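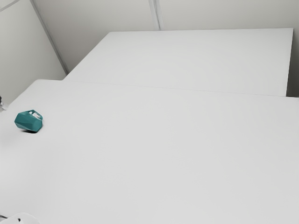 Do you need a force sensor in the fingers to compare two grippers fairly?

Only if grip force is one of the things being compared. For success rate and cycle time, the motor current and the finger position at the end of the close are enough, provided both grippers log them at the same rate.

Thread on the parallel gripper against the adaptive one, same arm, same controller, simulation first. Notes from May 2024.

Object: a teal mug with flat angular faces, lying on its side on a plain white table. Low polygon count, so contact is cheap to compute. The drawback is that a flat finger pad meets either a face or an edge, and the two cases behave very differently.

Each gripper gets 60 attempts. Mug position and heading are drawn from one seeded list, so attempt 9 for one gripper is attempt 9 for the other. Dagný Østergaard wrote the seeding script and I have not touched it.

Success means the mug is lifted clear of the table and held for 2 seconds without the handle rotating past the limit in the config. A lift followed by a drop is logged as a failure, with its own code.

Parallel gripper: good when the pads line up with opposite faces. On an edge the body rolls during the close and the wrist has to follow it. Our controller does not follow it well. Lowering the closing speed helped more than raising the friction value.

Adaptive gripper: the linkage wraps the body and tolerates a poor approach angle. It is slower to close, and it tends to trap the handle against one finger. Heikki Rantala counts that as a valid grasp. I don't, as you can't set the mug down upright from it.

Both grippers have trouble when the mug is near the side of the table. The planner picks a wrist pose close to the joint limit and then stalls. This is an arm problem and I am keeping those attempts in a separate column.

Camera: wrist-mounted view only for this round. White mug interior on a white table is poor input for the segmentation. The outside is easy, the rim is not. Violeta Gaete suggested a grey table. I would sooner fix the threshold first, as the bench at Siltstead is white as well.

Physics step: halving it removed most of the jitter at first contact and doubled the run time. Worth it for the parallel gripper. For the adaptive one I saw no change in the outcome codes, only smoother current traces.

A reply asked about contact models. Soft contact on the pads, rigid on the mug, same settings for both grippers. If you tune them separately you are comparing your tuning.

Next round is on hardware with the Floston arm. Otis Calloway is printing the mug from the same mesh so the faces match. The adapter plate for the second gripper was ordered in April and is still not here.

Config files go up once Loretta Kowalczyk has checked the units in the current log. One column is in milliamps and the header says amps.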